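Build help wanted: two-arm bench robot, evenings at Unwood

Posted by the Taneo build group, Unwood shared workshop, 363 Bach Street (door on the alley side)

Looking for three or four people to join a home-brew robot build through December. Not a company, no investors, we split parts and pizza. Small stipend for the one fixed role, see further down. Everyone else is in it for the build and a key to the shop.

Quick version: two arms on a shared rail, one bench, everyday chores. Current chore is network cables. Plugging them into a switch, unplugging, moving on to the next one. After that dishes. Evenings from 6:30, usually done by 10.

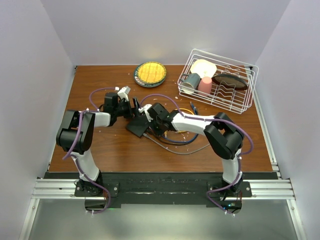
Cable routing on the arms is the job we most want off our hands. Troels did the first version and would be the first to tell you it needs a second. You'd get both arms to redo, base to wrist, and a free choice of sleeve and clips. Right now it's purple cable held on with little white zip ties, with big loops standing up off the forearms, and we want something neater that still lets the wrists turn all the way. If you've ever wired a 3D printer or a pedal board you know enough. Bring your own flush cutters if you're picky, the shop ones are terrible.

Who we want

Cable person. See above.

Somebody who can write Python and doesn't mind other peoples Python. Recording scripts mostly, plus a viewer that can play the bench camera and the wrist cameras side by side. It half works.

Somebody patient for driving the arms. Plug, unplug, reset, again. We're at 135 recordings of the cable chore and would like a lot more. No experience needed, you will be slow the first evening and fine by the third.

A print and machine person for fingers. The ones on there are black and chunky, the edges are getting nicked up, and we'd like a second shape to try on thin plugs.

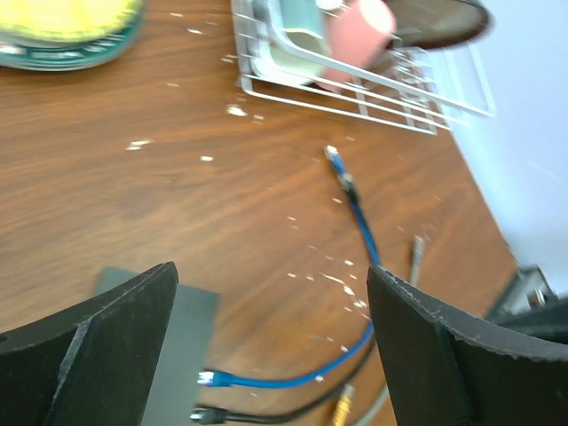 The fixed role

One person, 30 hours total over the month, $325 flat, paid half at the start and half when your done. It's the driving job plus keeping the log: which cable, which port, did it seat, notes. Handwriting ok if readable. Has to be the same person all the way thru so the notes match up.

The other spots are drop in. Two evenings a week would be great, one is fine.

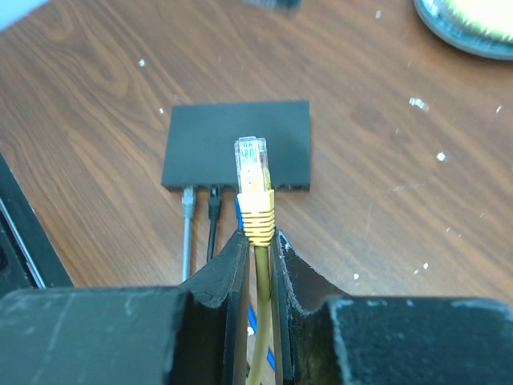

Yellow plug in the gripper, switch behind it. View from the wrist camera.

Ports are where we lose most of our time. Lining up the clear end of the plug with a hole that size, from a camera riding on the hand, is hard and kind of addictive. If that view makes you want to grab the controls, write to us.

Stuff to know
18 and over, shop rule
Safety glasses when the arms have power, we have spares
Street parking only, bike rack inside
Stairs at the entrance, sorry, ask about the freight door
Code and print files get shared under the Burimeo name, yours included, with credit 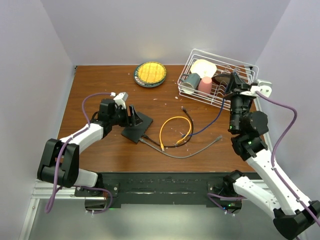 Juniper Begay
Build lead, Taneo bench robot

To join: leave a note in the Taneo box at the Unwood front desk, or come by any build evening and ask for me or Troels Thygesen. Tell us which job, which evenings, and one thing you've built or fixed. Doesnt have to be a robot. For the paid role please say so in the first line, I'll be reading these on my phone between other things.

First come for the drop in spots. Paid role we pick after everyone who asked has had a try at the arms.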